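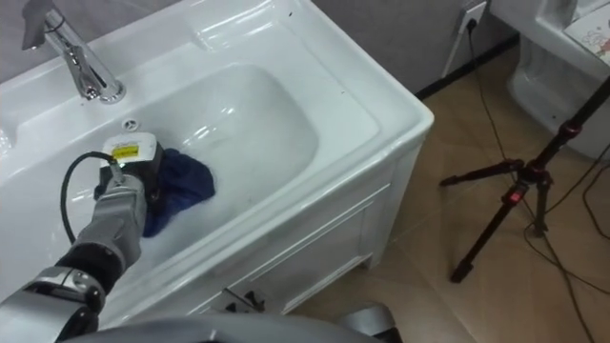

TRORECK, March

Kadetti Flivlow portable play clock, reviewed

The Flivlow is a pair of battery-powered play clocks for American football, sold with one handheld controller and two folding stands. Kadetti makes it for clubs that play on shared pitches and cannot leave anything bolted to the ground. The set costs £301. We used it for 7 home matches and the training sessions between them, on a grass pitch with no mains supply at either end.

Each display is a flat box with a carrying handle on top and two red digits on the front. The casing is ribbed plastic with rubber corners. The charging socket sits under a screw cap on the left side, and the cap is attached by a short strap that looks weak but has held. The stand fixes to the back with two thumbscrews. One person can put up both units before kick-off without tools, provided the ground is level. On a slope the stand needs a peg through each foot, and pegs are not supplied.

The controller has five buttons: 40, 25, start, stop and blank. Pressing 40 or 25 loads the count and holds it. Pressing start runs it. A long press on either number loads and starts in one action, and that is the method our operator settled on after the first match. There is no way to set any other value from the controller. To run a different count in training, you have to connect a display to a computer by cable, change the stored value and repeat the job on the second display. It is slow work and the menu is poorly laid out.

Range and timing

Kadetti states a range of 200 metres in open air. We had no dropped signals from the halfway line, from either end zone or from the far side of the running track. Standing behind the brick changing block, the controller lost one display and kept the other. The lost unit carried on counting down from the last command it had received, then picked up the next command normally once we moved. For officials this is the correct behaviour. A clock that freezes when the link drops does more harm than one that keeps going.

The two displays stayed in step. We filmed both against a stopwatch over a full count and could not find a difference between them. The change from one digit to the next is clean, with no flicker on video at normal speed.

Reading the digits

In cloud and under floodlights the digits are clear from the opposite goal line. In low sun they are harder to read, and with the sun directly on the face a quarterback at midfield has to look twice. Brightness has three settings. The highest should be the default and is not, and the unit goes back to the middle setting each time it is switched off.
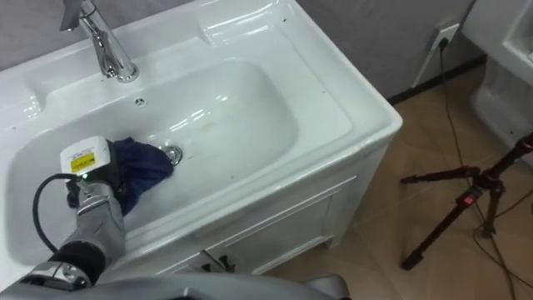 White basin with chrome tap and drain.

The viewing angle is good to the sides and poor from below. This matters if the display is placed on a bank or on the back of a trailer. At ground level on the supplied stand it is the right height for players but can be blocked by people standing on the end line. Keep the area in front clear, or buy the taller stand.

Battery

A full charge gave 17 hours of running on the middle setting. The highest setting brings that down, though it still covered a double-header and the warm-up without trouble. The battery gauge shows four bars and is not linear: the first bar lasts far longer than the other three. Treat two bars as a warning. The controller takes two AA cells and has no gauge at all, only a red light that comes on shortly before it stops working. We now keep spare cells in the case.

Weather

Three of the matches were played in rain, one of them heavy. No water got past the front seal or the socket cap. The controller is rated for splashes only, and its buttons became stiff in the cold. With thick gloves it is difficult to tell 40 from 25 by touch. A raised dot on one of them would solve it.
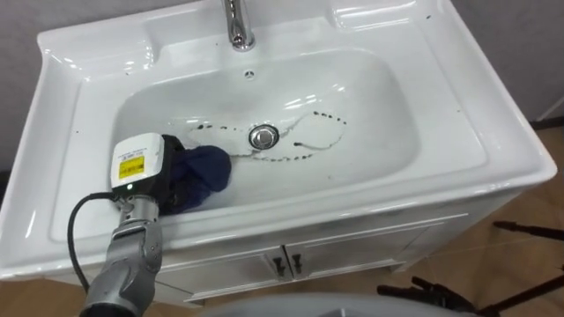 The washbasin and its overflow, from above.

Compared with the Haruna

The obvious alternative is the Haruna, which our previous set was. The Haruna is heavier, has larger digits and reads better in sun. It also needs a separate base station at the side of the pitch, and if that loses power both clocks go blank. Its controller is the better of the two, with a small screen that repeats the count, so the operator does not have to look up. The Flivlow operator gets no such feedback and must be able to see at least one display.

Spares are easier to get for the Flivlow. Kadetti sells the socket cap, the thumbscrews and the battery pack separately. Fitting a battery means removing six screws from the rear panel, and the pack is held by a plug connector with no soldering.

Verdict

Good range, accurate timing and enough battery for a long day. Weak points are the controller, the brightness reset and the missing pegs. Clubs that play mostly in the evening can buy it as it stands. Clubs with an east-west pitch and afternoon kick-offs should see one in sunlight first.

Supplied: two displays, two stands, controller, two chargers, one cable, padded case. Not supplied: pegs, AA cells, tall stand.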